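Gripper practice group, minutes, May 2026

Zuzanna Jasińska in the chair, me on notes again, so blame me for the spelling. Gruvard and Pleveo both sent someone. Hayashi sent regrets.

April minutes: passed, with one fix. Item 6 should have said "open fully before approach", my typo, sorry!

Empty-gripper check. We spent most of the hour on this one. The draft says every simulated run starts with the fingers open and nothing between them, and that the operator confirms it on the wrist view before moving. Pleveo wanted it done in software only. Zuzanna said she's happy to have both, but a person still has to look. I agreed (loudly, I'm told). Carried.

Naming of runs. Gruvard's log had 727 runs in it and 119 with no operator initials, which gave us all a bit of a fright. New rule: no initials, no run in the shared folder. We'll give people 20 days to tidy up their old ones.

Speed near shelving. Didn't get far. Stestley's wording says "reduced speed" and never says reduced to what. I'll write to them and ask for a figure, and we'll look at it again next time.

Other business: Zuzanna would like the checklist cut down to one page. So would I! Drafts to me, please, in plain text.

Attachment to the empty-gripper item: 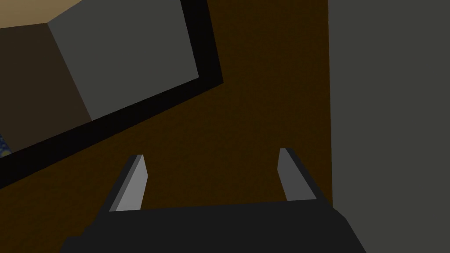 Wrist view in simulation, fingers apart, nothing held.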